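黑色背景布到底要不要熨(已经吵到家里来了)

版块:居家摄影与二手器材
标签:背景布 熨烫 求助

楼主 半截蜡烛
在 Gasetov 住了两年,业余给二手货拍照挂网上卖,茶壶、旧台灯、别人不要的瓷猫之类。一直拿一条黑床单当背景,床单洗到发棕以后,终于下决心去 Kollár 布店买了一块正经黑布,花了 2885 克朗。付钱的时候店员看我的眼神很温柔,像在看一个刚做完人生重大决定的人。
布叠成豆腐块带回家,挂起来以后是一张棋盘。横三道竖三道,拍出来每只瓷猫都像在坐牢。
我的主张是熨。同住的人的主张是“挂着它自己会平”。已经挂了一个星期,它没有平,我们俩也没有。
请各位评评理。布料标签上只写了 Indis,别的一概没有,问店里,店里说 Indis 就是 Indis。

1楼 不锈钢饭盒
熨。反面熨,垫一层棉布。结帖。

2楼 老槐树下
楼上心真大。标签上没成分你就敢让人熨?万一是化纤,一熨斗下去亮一块,黑布上的亮斑比折痕难看一百倍,而且这辈子都不会走了。我有一块布就是这么走的,现在铺在车后备箱里,每次装白菜都能看见那个熨斗的形状,尖头朝着我。

3楼 半截蜡烛
回2楼:所以我才来问。同住的人看到你这条很高兴,已经截图了。

4楼 不锈钢饭盒
剪一小条边角料,拿打火机点一下。烧纸味、灰是粉的,棉;缩成硬疙瘩,化纤。在水槽里点,别在布旁边点。这点常识需要我写出来,是因为我自己没有过。

5楼 Libor Hrubý
我老婆是中国人,她帮我改错字。我父亲做了一辈子舞台幕布,我说两句。黑布分两种,一种吃光,一种不吃光。吃光的那种有绒,有绒的不可以压着熨,绒倒了就变灰。要挂起来,用蒸汽,熨斗不碰布。没有绒的随便你。
用手摸,顺着摸和逆着摸颜色不一样,就是有绒。

6楼 半截蜡烛
摸了。顺着摸是黑的,逆着摸还是黑的。同住的人来摸,说逆着摸“有一点点忧郁”。这个算有绒还是没绒?

7楼 Libor Hrubý
这个算你们两个应该出去走走。

8楼 蓝墨水
我是反对党。根本不用管折痕。布往后拉,离东西远一点,光圈开大,折痕就糊掉了。折腾布的人都是舍不得挪桌子的人。

9楼 老槐树下
回8楼:请问你家多大。

10楼 蓝墨水
客厅 31 平。

11楼 老槐树下
知道了。再见。

12楼 半截蜡烛
我这间连床带猫(瓷的)一共没几步路。布再往后拉就进邻居家了。邻居叫 Oldřich Sýkora,拍瓷猫他可能不介意,但他在墙那边养鸟,我介意。

13楼 三分糖
我支持不熨,但理由跟8楼不一样。褶子看不看得见,主要是灯的事,跟布的关系没大家说得那么大。灯从侧面扫过去,再平的布也能给你照出山脉来。光别打到布上,黑布就老老实实是黑的。

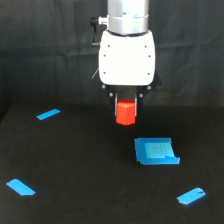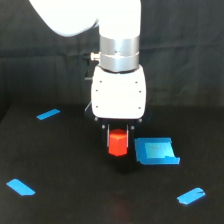
看第二张,后面那块黑布,横的斜的纹都有,颜色很浅。

14楼 不锈钢饭盒
你这个还是有褶啊。

15楼 三分糖
有,但你得去找它。我说的就是这个程度,卖个茶壶够用了。买家放大看你的布,说明他没打算买你的茶壶。

16楼 蓝墨水
白的地方都快没细节了,拿曝光过头来证明布很黑,这个论证有点耍赖。

17楼 三分糖
回16楼:主体亮,背景自然就沉下去,这叫反差,不叫耍赖。黑布配白东西本来就是这个路子,你顾白的,布就黑;你顾布,白的就飞。二选一,我没选你选的那个而已。

18楼 老槐树下
我把屏幕亮度拉满找褶子,褶子找到了,顺便还找到了屏幕上的指纹。三分糖这局算赢一半。

19楼 半截蜡烛
同住的人看完第二张说:“你看,人家有褶子也活得好好的。”
我想指出,人家的褶子是软的、随缘的,我们家的是几何题。折痕和褶皱不是一回事,这一点希望各位能写清楚,有人等着看。

20楼 Libor Hrubý
她说得对。折痕是纤维断了性子,褶皱是布自己垂下来的样子。剧院里我们管第一种叫“仓库来的”,管第二种叫“布”。第一种要去掉,第二种观众看了还要鼓掌。
所以永远不要叠。卷起来,用纸筒卷,竖着放。

21楼 不锈钢饭盒
纸筒去地毯店要,店里往外扔的。别去布店要,布店会卖给你。

22楼 半截蜡烛
谁是她。我是男的。

23楼 Libor Hrubý
对不起。是我老婆改错字改出来的。

24楼 早班公交
路过说个土办法。洗完澡别开窗,把布挂浴室里闷一晚上,第二天早上在下摆夹一排夹子坠着。我那块是 Koltwood 的旧货,从仓库里拿出来像一张折过的地图,挂两晚上就认不出来了。夹子要均匀,我第一次只夹了两头,中间鼓成一个肚子,挂墙上像有人站在后面。

25楼 蓝墨水
浴室晾黑布,白色绒毛会全粘上去。你们谁家浴室没有白毛巾?

26楼 早班公交
用黑毛巾。

27楼 蓝墨水
为了一块布换一套毛巾,这就是爱好。

28楼 老槐树下
粘毛的事不能光开玩笑。黑布最大的敌人真不是褶子,是灰和毛。褶子拍出来是一道影子,后期拉一下黑场就没了;毛拍出来是一个白点,100 根毛就是 100 个白点,你得一个一个点掉。我点过。点到后面分不清哪个是毛哪个是茶壶的花纹,把人家壶盖上一朵小花给点没了,买家收到货很惊喜,多了一朵花。

29楼 三分糖
粘毛滚筒,拍之前滚一遍,从上往下。别来回滚,来回滚是给它按摩。

30楼 半截蜡烛
汇报进展。
烧了,在水槽里烧的,烧纸味,灰是粉的。也就是说我花 2885 买的是棉布。同住的人说“那不就是床单吗”。我现在不想讨论这个。
准备今晚反面熨,中低温,垫旧枕套。

31楼 不锈钢饭盒
一楼就跟你说了。

32楼 老槐树下
一楼是猜的。猜对了也是猜的。

33楼 不锈钢饭盒
这叫经验。

34楼 Libor Hrubý
棉可以熨。先喷水,等一会儿再熨,不要边喷边熨。还有,黑棉布里面常常有浆,新布的折痕硬是因为浆。先洗一遍,冷水,加一点醋,折痕自己去掉一半。

35楼 蓝墨水
洗了会缩。28 度的水都能缩,别问我怎么知道得这么具体,洗衣机上写着呢。

36楼 Libor Hrubý
缩一点点。他拍的是瓷猫,不是歌剧。

37楼 早班公交
醋会不会有味道?我问的是认真的,我上次用醋去水垢,全家以为我在包饺子。

38楼 老槐树下
会,晾干就没了。没晾干之前你确实会饿。

39楼 半截蜡烛
更新,这次比较长。
昨晚的计划是熨。看了 Libor 的回复改成先洗。洗完水是黑的,非常黑,我一度怀疑布店卖给我的是一块白布加一瓶墨。捞出来没变色,松了口气。醋放多了,同住的人从房间里出来问今天吃什么。
挂在浴室一晚上,按24楼说的夹了一排夹子。早上起来,竖的那三道没了,横的还剩中间一道,浅浅的。我拿熨斗从反面补了一下,也没了。
同住的人站在那儿看了一会儿,说:“你看,挂着它自己就平了。”
我请版上的各位作证,它是洗了、泡了醋、夹了夹子、还熨了。

40楼 三分糖
严格来说它最后那一晚上确实是挂着的。

41楼 不锈钢饭盒
严格来说它是熨平的。

42楼 早班公交
夹子呢?没人提夹子?

43楼 蓝墨水
缩了没有?

44楼 半截蜡烛
缩了一截。原来能拖到地,现在离地还有一只瓷猫那么高,坐姿的。

45楼 蓝墨水
哈。

46楼 Libor Hrubý
下次买之前先让布店剪长一点。Kollár 的人应该会告诉你的。我和他们家的 Marek Vaněk 说过很多次,卖棉布要提醒客人下水会短。他每次都说好。

47楼 老槐树下
就是那个说“Indis 就是 Indis”的人吗?

48楼 半截蜡烛
不知道他叫什么,有胡子,讲话很慢,给我量布的时候在哼歌。

49楼 Libor Hrubý
是他。

50楼 三分糖
顺便问一句,有没有人试过黑卡纸?拍小东西的话我觉得比布省心,就是一折就废,搬家的时候要像抱孩子一样抱着。

51楼 老槐树下
黑卡纸反光,你茶壶往上一放底下多一圈灰的。而且一个指纹印上去就是永久居民。

52楼 蓝墨水
黑卡纸离远一点,光圈开大,就

53楼 老槐树下
求你了。

54楼 半截蜡烛
卡纸另开一帖吧,这帖我要留给同住的人看。布现在卷在纸筒里,竖在门后,纸筒是地毯店给的,没要钱。第一批瓷猫今晚拍,十月天黑得早,窗帘都省得拉了。谁要瓷猫,私信我,有一只耳朵补过,会在照片里拍清楚。

55楼 早班公交
补过耳朵的那只多少钱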